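Ticket: Open day demo, cushion and bag pickup
Site: Gutell, living room setup
Unit: Toneck two-arm
Status: open, waiting on second run
Opened: February, 9:20 AM

Problem as reported: during the warm-up before the open day, the left arm stopped short of the cushions next to the sofa and threw error 500 (target lost). Right arm not affected. Restarted the controller, same error on the next try.

10:05 AM
Checked the wrist camera first. Lens cleaned, connector reseated. The floor tile is very shiny and there is a bright light spot on it near the pickup area.

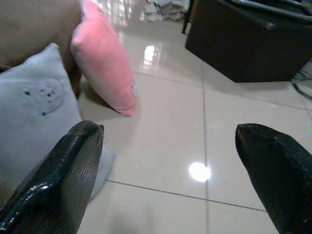 Exposure was on auto. Set it to fixed, value 3000, and lowered the gain to 200. Ran the approach 3 times with no error. Left the Ferkonel planner on its default speed.

11:40 AM
First visitors in at 11. They asked for something other than cushions, so we switched to the plastic bag task. Grip force was still set for cushions and had to be changed by hand in the task file. Please add a separate profile for bags.
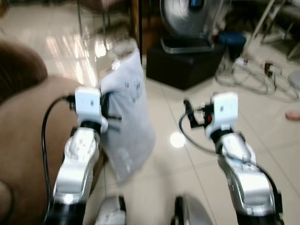 Left gripper on the top edge of the bag, right gripper open to the floor.

1:15 PM
Error 500 came back once, left arm again, after someone switched the room lights. Fixed exposure does not cover that. Cleared it from the console and carried on. Log saved under Czarnecka, folder "demo". Cushion task is still on the list for the afternoon group.
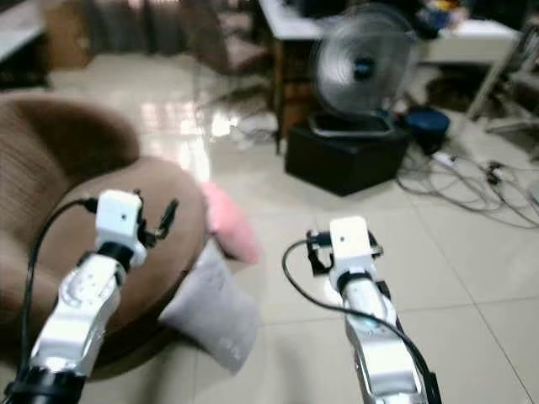

Reply from Czarnecka support, 2:30 PM:
Got the log. Please leave the lights alone for the rest of the visit and don't go back to auto exposure. The bag profile will be in the next task file. If the error shows up again, send the console output before you clear it.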